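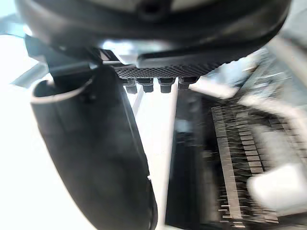 **What is a trade secret?**

A trade secret is something a business knows that helps it earn money and that it works hard to keep private. It can be a recipe, a list of customers, or a way of making something faster.

Think of a bakery called Prorisus in the town of Jutthorpe. It sells ginger cookies. Lots of shops sell ginger cookies, but people line up for these. The owner, Su-chen Yu, keeps the recipe in a locked drawer, and only two bakers have read it. Last March the shop sold 2,818 cookies.

## How do you keep one?

The law protects a trade secret only if the owner takes care of it. Su-chen Yu could:

- lock up the paper copy
- put a password on the computer file
- ask workers to sign a promise not to share it

If she printed the recipe on the cookie bags, it would stop being a secret, and she could not get it back. 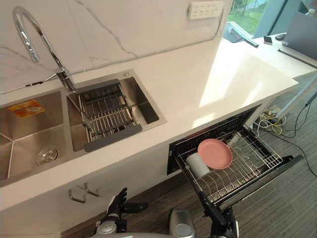

## What if someone takes it?

Say a baker named Po-yen Chien leaves for another bakery, Plateck, and brings a copy of the recipe with him. Su-chen Yu can go to court. This is called a lawsuit. She has to show the judge that the recipe was secret, that she guarded it, and that he took it without permission.

The judge can order him to give the copy back and can tell Plateck to stop using it. The judge may also make someone pay. If the shop lost $2,000 in sales, that number would come up in court.

## What is allowed?

Anyone can buy a cookie, taste it, and try to guess what is in it. Say a third bakery, Rautiainen, bakes 200 test cookies and works out the recipe without any help from inside. That is usually fine.

A worker can also take ordinary skills to a new job. Knowing how to knead dough belongs to the baker.

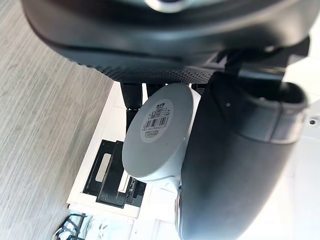 *Trade secrets, part 5 of our law series*

**Words to know**

**Lawsuit:** a disagreement that people ask a court to settle.

**Evidence:** things that help show what happened, such as emails or papers.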